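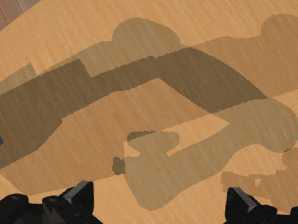 Setting Up the Ball Policy in Povell

1. Open the Miranda room and load the Bullura policy. Run 200 practice episodes first. It's fun to watch it learn!
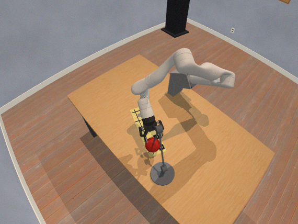 2. Set the episode limit to 35 seconds.

Note: Keep the random seed fixed if you want to compare runs.

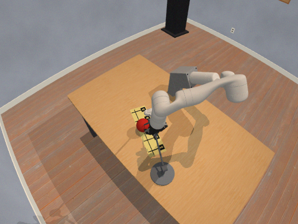 Povell User Guide, Issue 3

3. Start the full test of 1000 episodes.

Caution: Don't change the reward file during a run.
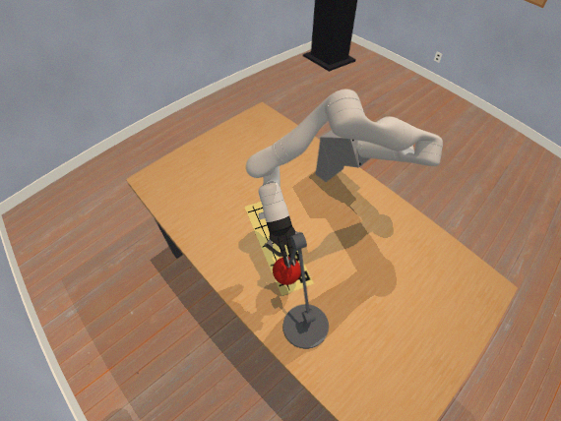
Our grasp score is wonderfully simple. It checks finger contact at every step. With both fingers pinching the red ball, as they are now, contact counts for each side.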